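Teaching by hand, one towel at a time

At half past eight in the morning Isabelle Carrier takes hold of a pair of handles, waits for a green light on the bench, and starts hanging up a towel. She is standing two metres from it. The towel itself is held by a robot, and the robot does what her hands do.

Carrier is one of the operators at Pralleo, a small company in Whitcombe that teaches machines to deal with cloth. She used to work in a hotel laundry. Her job now is to do the same short task again and again by remote control, while the computer under the bench records every movement of the arm and everything its cameras pick up. The recordings are then used to train a program that will try the task without her.

Cloth is a hard subject. A box stays the same shape when it is picked up, and a towel does not. It sags, doubles over and slides against itself, and the shape it takes depends on where it was gripped. Writing down rules for all of that has been tried for years with little success. Showing the machine what to do has gone better.

"You have to go slower than you want to," Carrier says. "At home I'd shake it and throw it over the rail. If I do that here, the arm learns to throw."

Much of the trouble lies in what the robot can see. A camera mounted close to the gripper gives a near view of the cloth and not a great deal else. Operators practise with that view on a screen before they are allowed to record, so that they don't rely on things the robot has no way of knowing.

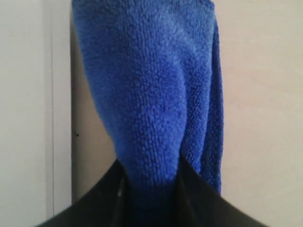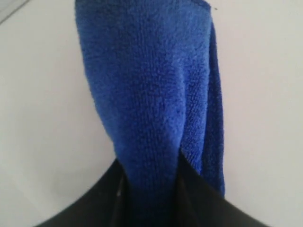 Blue microfibre held in the gripper, seen from the camera beside it.

The microfibre towels are among the more awkward items on the list. The looped surface drags, and when the cloth is doubled the gripper may close on one layer and leave the other hanging. Carrier has learnt to stop at that point and look before she moves on -- a pause of a second or so, which goes into the recording with the rest.

The present set stands at 602 recordings of towels alone. Of these, 77 were marked as failures by the operator at the time. They are kept in a separate folder, and there is some disagreement over what to do with them.

Carmela Sartori, who runs the training side, wants to use those in which the operator made a mistake and then put it right. Others at the firm would prefer clean examples only. "If it never sees a bad grip, it has no idea what to do when it gets one," she says. "And it will get one."

The handles are made by Rudico and were meant for a different arm. Pralleo's engineers wrote their own software to join the two, called Farkik, and it still has faults. Now and then the wrist lags behind the operator's hand, and the recording has to be thrown away.

Sessions last 25 minutes, followed by a break. Longer ones were tried last year, but the operators' movements became careless towards the end and the trained program copied that as well.

Sartori expects to move on to fitted sheets in September. Carrier, who folded them for a living, has asked for a wider bench first.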